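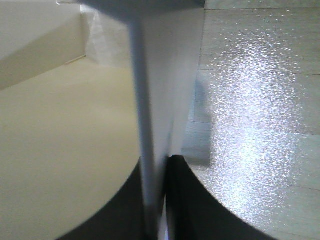

Figure 4. Close view in the bedroom: cream-colored surface with a rounded edge, dark curved object in the foreground.

4.2 Placement of the bedroom container

The kitchen and bathroom containers discussed in Section 4.1 stayed where the households had always kept them. The bedroom container did not. Of the 118 placement records collected for bedrooms, 47 list a position different from the one given in the previous record, and most of these moves were short: from the side of the bed to the desk, or from the desk to the curtain wall. Participants were told to set the container down wherever it suited them and to leave it there until the next entry in the log.

Placement was coded by the nearest fixed element (bed, desk, window wall, door). Where two elements were equally close, the one nearer to the usual seat or pillow was taken. Light weight was mentioned in the interviews both as an advantage and as a fault, in that a thin-walled container is easily picked up but also easily kicked over on a bare floor. 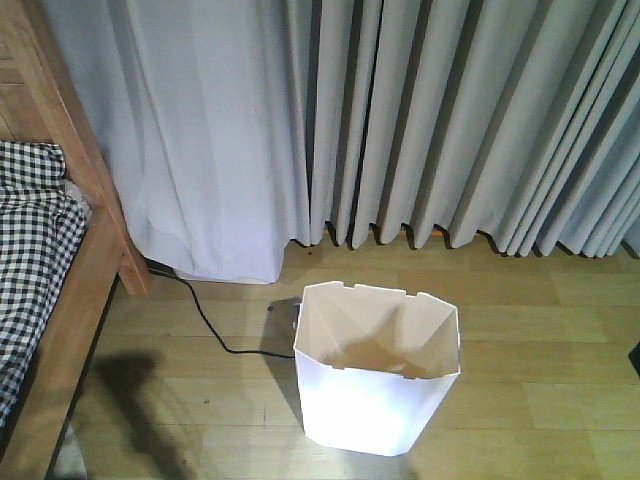

The window wall was the position least expected by the authors. In the pilot (Humphreys, unpublished notes) it was assumed that long curtains would keep people from using it, as fabric can catch on an open rim when the curtains are drawn. In the main study 11 households nevertheless settled on it, and only the households with curtains reaching close to the floor reported any contact between fabric and rim.

Cables on the floor were logged separately. Their presence had no clear effect on the choice of position, although two households in the Grube building named a cable as the reason for a move. 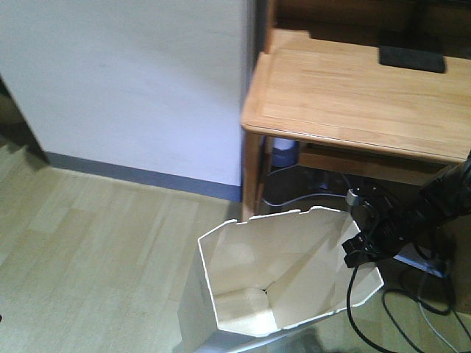
4.3 Shape and rim

All containers in the bedroom series were white, open at the top and wider at the rim than at the base. The faceted walls were retained from the Nekard series so that the two sets of records could be compared. No lids or liners were supplied.

The notched rim requires a comment. Liners hung over a notched edge do not sit level, and users who added their own bags tended to fold the excess to the outside - a practice not seen with the straight-rimmed bathroom type. Unlined use was more common in bedrooms than elsewhere, with paper and packaging making up over half of the 2593 items logged. Results by type of waste are given in Section 5.
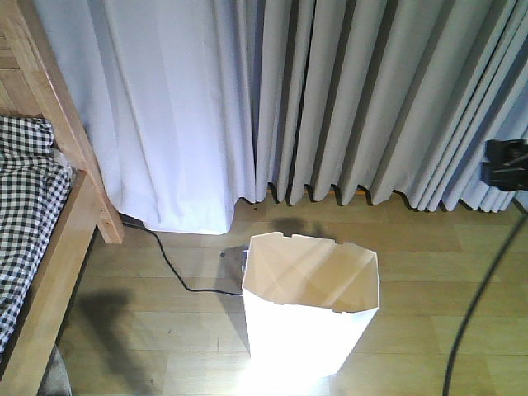
Figure 5. Container on the plank floor in front of the curtains, with the bed frame at left. Position coded as "window wall."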